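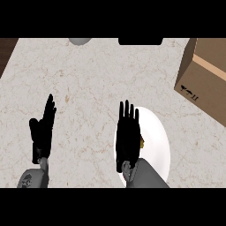
Fig. 2. Simulated counter, view from above. Right hand over the plate, left hand free.

Comparing hands in simulation
Notes to session 11, Lorenz Thaler

Today we compare two controllers on the same pair of hands. The first is the Sutter controller, which closes all fingers together. The second is Cundmont, which moves every finger separately and is slower to tune. Please load the kitchen task from the Drarkden folder before you begin.

Look first at the right hand in Fig. 2. The palm is facing down and it hides a large part of the plate, also most of the small yellow item. From this camera we can not judge the finger contact. You must therefore read the contact values from the log and write them beside your result.

The left hand has no object under it. In your first trials keep it still, so that only one arm is compared.

Procedure
Run 100 trials with each controller. Use the same start pose and the same list of plate positions. The box stays in its corner. If the arm touches it, the trial counts as failed, also when the plate was lifted.

Write down: lifted or not lifted, time until first contact, largest finger force.

Students who took the Groltamden course in January can reuse their script, but the wrist limits are different and must be changed by hand.

For next time, read chapter 2 and bring your table on paper.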